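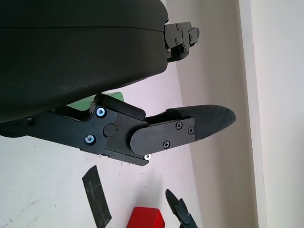
*Reading time: 3 min*

# Does the Kaststead bus app tell the truth?

Kaststead replaced the printed timetables at most of its stops with a phone app called Twal. The town's leaflet says the app gives riders "live arrival times you can trust." Our group takes the bus to class, and we had doubts. For our project we decided to check the claim for one route, the one that runs from Bomthorpe to the college.

## What we did

We stood at the Bomthorpe stop in April and wrote down what Twal said when a bus was supposed to be ten minutes away. Then we wrote down when the bus pulled in. We used one phone clock for everything, so at least our mistakes would all point the same way. We logged 96 buses. Most of them were morning buses, as that is when we could get there, and this is a weakness we come back to later.

We counted a prediction as good if the bus came within two minutes of it, early or late. Jillent, the company that runs the app, counts anything within five minutes. Their help page doesn't explain where the five comes from. If you are standing in the rain with a transfer to catch, five minutes is a long time.

## What we found

| Result | Buses |
|---|---|
| Within two minutes | 51 |
| Late by more than two minutes | 34 |
| Early by more than two minutes | 11 |

A little over half of the predictions were good by our rule. The late ones are annoying, but the early ones worry us more. A rider who trusts the app and walks up on time will miss an early bus, and the next one on this route is 20 minutes behind it.

We also noticed that the countdown sometimes sat at "3 min" for much longer than three minutes. We did not time this properly and can't put a number on it. It may be that the app stops hearing from the bus and keeps showing the last thing it knew. That is a guess. We asked Jillent by email and got back a link to the same help page.

## Problems with our own work

One route is not a whole town. The Bomthorpe bus crosses the railroad, and a closed gate could throw off any prediction, so other routes may do better. Our two-minute limit is also our own choice, and a looser one would make the app look better. We didn't save screenshots, so a reader has to take our word for the log.

We also never tested the old paper timetable against the same buses – we should have. Without that, we can't say that Twal is worse than what it replaced. We can only say that it is less exact than the leaflet suggests.

## What we would change

The app should show when the bus last reported its position, even in small gray type. The town should put the paper timetable back at stops where the bus comes less than four times an hour. Neither idea is new, and the second one would also help people who don't carry a smartphone, a group the leaflet doesn't mention.

If another class picks this up, they should cover evenings and at least one route that stays on our side of the tracks.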